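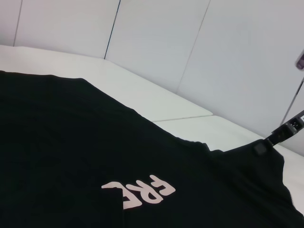 Camiseta negra con letras en rosa pálido.

Soporte > Móviles > Cambio de batería
Lectura: 2 min

¿Qué modelos entran en el programa?
El Kostia 63 y el Kostia 64 - ¡también los comprados de segunda mano! El Clalton queda fuera porque lleva otra batería.

¿Cómo sé si el mío está afectado?
Escribe el número de serie en la web de Rinov y lo sabrás al momento. Si el móvil se apaga con carga de sobra, compruébalo hoy mismo.

¿Cuánto cuesta?
¡Nada! Y si ya pagaste el cambio en un taller, te devolvemos hasta 200 euros con la factura.

¿Pierdo mis datos?
No tocamos la memoria, pero haz una copia antes de venir, por favor.

¿Dónde lo llevo?
A cualquier taller Kopecký. Tardan dos horas y el móvil vuelve con una autonomía estupenda - nos encanta ver cómo reviven.

¿Hasta cuándo hay plazo?
Hasta finales de febrero.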